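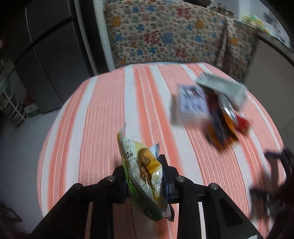

How to return unused medicines and prepare the packets for the collection box

By Maksym Pavliuk
January 19, 2023

Many people in Mercombe keep old painkillers at home for years, because they do not know where to bring them. I also did this. When my mother-in-law moved to our house, we found in her bags strong tablets from an operation long ago. Such tablets are the ones which most often go to the wrong person: a teenager, a guest, somebody who sells them. So I asked at the Kandon pharmacy how the return is done, and I write it down in the order I followed.

What you need

One clear plastic bag that can be closed
A thick black marker
Scissors
A sheet of paper for the list

Step 1. Collect everything in one place

Look in the bathroom, the kitchen, the car and the coat pockets. Put all medicines on a table where children and pets cannot reach them. Do not sort yet. In my home the coats had more than the bathroom.

Step 2. Check the dates

The date is usually pressed into the end of the blister strip, and it is easier to read if you hold the strip sideways to a lamp. If the date was on the part already cut away, treat the medicine as expired.

Step 3. Separate what the box does not take

The box at Kandon takes tablets, capsules, patches and creams. It does not take needles, inhalers or thermometers. For needles you must ask at the counter for a hard yellow container. Liquids are accepted only in the original bottle with the cap closed. Other pharmacies can have other rules, so please call before you go.

Step 4. Remove the paper boxes

Leave the tablets in the blister strips. Do not push them out. The paper boxes can go to paper recycling, but first cover your name and the prescription number with the marker. If the label is glossy, the ink may wipe off, and then it is better to cut the label in small pieces.

Step 5. Fold the used patches

Strong pain patches still contain medicine after they are worn. Fold each one in half with the sticky side inside, press it, and wash your hands. Keep them apart from the tablets until the last moment.

Step 6. Write the list

The list is not required, but Vasanthi Nambiar at the pharmacy counter recommended it to me for controlled medicines. Write the name, the strength and how many are left. If later somebody in the family asks where the tablets are, you have the answer on paper. I keep mine with the insurance letters.

Step 7. Bring the bag

Close the bag and carry it directly to the pharmacy. Do not leave it in the car. The box stands to the left of the counter and has a drawer like a mailbox. It is emptied every 15 days, and before this it can be full. In that case take the bag home again and do not leave it on top or on the floor.

All together it took me about 20 minutes, without the walk. I will check our cupboards again in April.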